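Cutting a story in half (and then some)

Posted in August by Dariusz Szewczyk
4 min read

I've spent most of this month trying to get a short story down to 1,000 words. It was 2,075 when I started. I know the exact number because Kellix, the writing program I use, puts it in the bottom corner in a smug little grey font, and I've looked at that corner more than I've looked at the story.

The story is the one I've been muttering about since spring, the ferry one. It's set in Gostuvdale, my made-up town with the harbour that's too shallow for boats, and it's about a widow called Mrs Ziółkowski who goes down every morning to meet a ferry that stopped running years ago. One day she takes a folding chair. That's the plot, more or less! My sister says nothing happens in it and she has a point, but it's a very good chair.

Anyway, Fivosis (a small online magazine, if you don't know it, mostly odd quiet stories, my sort of thing) has a call open for flash fiction, and their limit is 1,000 words including the title. Including the title! I'd called it "The Last Reliable Timetable of the Gostuvdale Harbour Company", so that was the first thing to go. It's called "Timetable" now. I miss the old one.

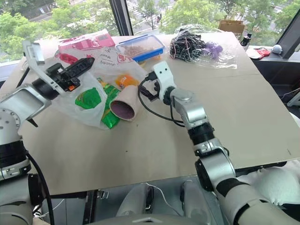

Cardboard on the table, trees out of the window.

The first couple of hundred words were easy. I had a paragraph about the history of the harbour that I'd been rather proud of, and when I took it out nothing else in the story so much as wobbled, which was a bit insulting. Then there was the weather. I do love weather. I had fog on the first page, a drizzle on the second, and what I can only describe as a meaningful breeze. All gone bar the fog.

After that it got horrible. I went through looking for single words, the way you go through coat pockets looking for change, and every "just" and "quite" and "a little" came out. I talk like that, so I write like that. By the time I'd finished, Mrs Ziółkowski sounded like a telegram. I put some of them back. Then I took the whole of the conversation with the postman out, and put that back as well, and it was gone eleven at night and I was at 1,400-odd and sulking.

So I sent it to Ott. Ott Petrauskas and I have been swapping drafts since an evening class we both nearly dropped out of, and he's the only person I know who'll read a thing twice before he tells me what's wrong with it. He rang the next morning while I was still in my dressing gown and asked me who the nephew was for.

I said what do you mean, who's he for, he's her nephew.

"Yes, but who's he for?"

I went on at some length about how the nephew shows us that she has family, and that she isn't simply lonely, and that the chair was his to begin with. Ott let me get to the end of all that and said he'd understood she wasn't simply lonely from the bit with the thermos. And he was right, the rotten so-and-so. The thermos does it in one line. The nephew had been hanging about for most of a page doing the same job with his hands in his pockets. 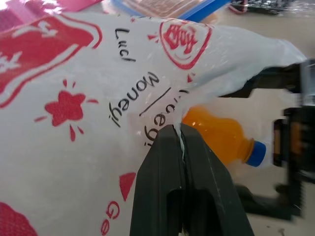 I didn't delete him straight away. I moved him into a separate file called "spare people", where he's keeping company with a vet, two plumbers and a bishop from various other things I never finished. I'm a terrible hoarder of characters. I tell myself they'll all turn up in a novel one day, though I can't think what sort of novel has that bishop in it.

With the nephew out I was close enough that I could see the end of it, and the last stretch was nearly fun. The postman got shorter but stayed. The ending changed too, which I hadn't planned on. She used to hear an engine out in the fog -- I'd left it open whether it was real -- and now she only unfolds the chair, sits down, and checks her watch. Ott prefers it. I think I prefer it on most days, although I've kept the engine version in case I wake up at three in the morning and change my mind.

Final count: bang on the limit, with the title. I read it aloud in the kitchen with the door shut and it came out at a decent length for a cup of tea.

I sent it off last night. This particular story has never been anywhere before, but its older brothers and sisters have collected 21 rejections between them, so I'm not holding my breath. A couple of those were lovely, mind you. One editor wrote that she'd remember the goat, and I've been living off that for ages.

If Fivosis say no I'll put it up on here, and I might put the long version next to it so you can tell me whether I've ruined it. If they say yes you'll hear me shouting. Meanwhile I've opened a new file in Kellix and got 200 words into something about the vet.

Recent posts
Why I stopped outlining (for now)
Writing people who are nothing like your mum
The goat story, in full
Evening classes: who goes, who stays
Names for towns that don't exist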